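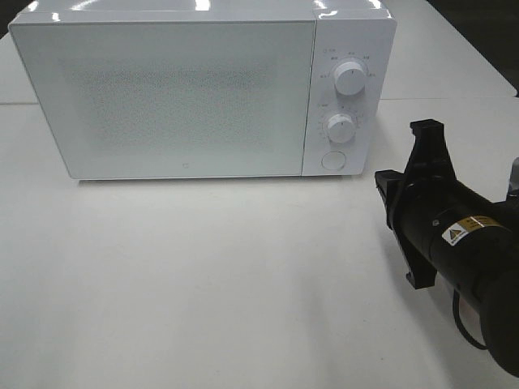 Subject: Re: [appliance-practice] Draft 3, section on rotary controls and door releases
Date: 24 June 2024

Matúš Hájek wrote:

> Hi all,
>
> Draft 3 is up. The main change is in the section on household
> appliances, which used to be two paragraphs and is now four pages.
> Summary for those who won't read four pages:
>
> 4.1 The arm shall return to a declared home pose before each trial.
> 4.2 The state of every control shall be confirmed visually by the
> robot before contact.
> 4.3 Contact force on a rotary control shall stay under the limit
> declared for that appliance.
> 4.4 A door release shall not be pressed unless the area swept by the
> door is clear.
> 4.5 Any trial in which a human touches the appliance shall be thrown
> out.
>
> Nawal and I think this is close to final. If there are no serious
> objections we would like to freeze it and start asking sites to
> declare that they comply. Montoya has already said they will.
>
> Matúš
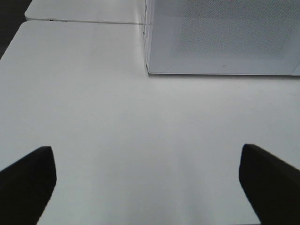

Zineb Morsy
Test engineer, Pamilgate bench group

Matúš, thanks for doing the writing. I have objections and I think at least two of them are serious, so please don't freeze it yet.

Let me start with 4.5, which is the easy one. Read literally, it throws out every trial we have ever run. A person sets the knobs before the trial. A person shuts the door after it. I assume you mean touching the appliance between the start and stop signals. Then say that, and say who gives the signals. We had a long argument about the same wording in March and I thought it was settled, but the old sentence is back. Was that on purpose or did it come over from draft 1?

4.1 I can live with, though I don't see what it buys. A declared home pose tells me where the arm was. It tells me nothing about where the microwave was, and an appliance on a smooth tabletop moves when you push on it. We ran 114 trials on knobs and door buttons this spring and the largest source of trouble was the oven creeping backwards. I would swap the whole of 4.1 for a line about marking or measuring the position of the appliance. If people want to keep the home pose as well, fine, but put it in the informative part.

4.4: clear of what, as judged by whom? On a bare table any site passes this without doing anything. On a kitchen counter with a sugar bowl on it, one site will call the area clear and another won't. Also, the swept area of the door depends on how far it opens when it pops, and a lot of push-button doors open a couple of fingers' width and then stop. Do you want the area for the pop or for the full swing? They are very different rules. The gripper itself can be standing in the full swing and that may be just what you want, if the next step is to pull the door the rest of the way.

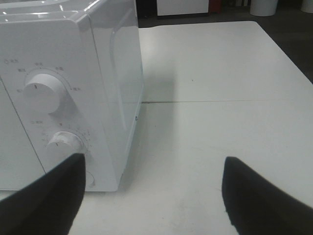

Rule 4.2 is the one I can't support in any form I have seen so far. "Confirmed visually by the robot before contact" sounds strict and checks very little. Which camera? At what distance? How long before contact? Take the ordinary case of two knobs, one over the other, on a narrow panel, with a wrist camera looking past the fingers. With the left finger up in front of the lower knob, that finger covers part of the knob and you are left with whatever bit of the timer scale sticks out around it. The upper knob, which you aren't going for, is in plain view with its indicator line and the printed arc around it. So at the moment that matters most the robot has a fine look at the wrong control. A site can comply by taking one picture from further back, ten seconds earlier, and never looking again. Is that confirmation? Under draft 3 it is. I'd call it a habit.

And the opposite reading is worse. If the control has to be seen all the way up to contact, then hardly any two-finger gripper with a camera behind it can comply on a small knob, and sites will start bolting on extra cameras so they can tick the box. I have been through this once already with the Cliter protocol. The rule drove what people bought and the results got no better.

What I would accept: the site records which camera the confirmation came from, the time between the last usable view and first contact, and whether the control was partly hidden in that view. Three fields in the log. No pass or fail. After a year we look at the numbers and then maybe somebody can write a rule.

On 4.3, Mostafa Ashour has asked twice on this list where the declared limit is supposed to come from. I haven't seen a reply. The maker of a countertop oven does not publish one. If the site declares its own limit after running its own trials, then the limit is simply the largest force that didn't break the knob. I don't object to a force limit, only to one that everybody sets for themselves and then meets. Jinfeng Wan has the torque readings from the Mimow set, 428 turns on timer knobs, and I would much sooner start from those. Jinfeng, could you post the table even if it's a mess? Units in the header, please.

One more thing, on language. The draft says "the dial shall be read" in two places. Read by what? A lot of these panels have tiny gray print on white, in whatever language the oven was sold in. Reading the print and finding the indicator mark are different jobs, and I suspect most sites do only the second and will report the first. I'd write "the position of the indicator shall be determined" and leave reading out of it.

As for Montoya saying they will comply – with what? They said so before 4.2 had its present wording. I'd like them to say it again with a sample log attached.

I'm not trying to hold this up forever. Give me 45 minutes on the next call, after Nawal Shawky's item, and I'll bring replacement text for 4.2 and 4.5. 4.4 needs somebody who has worked with spring-loaded doors more than I have.

Zineb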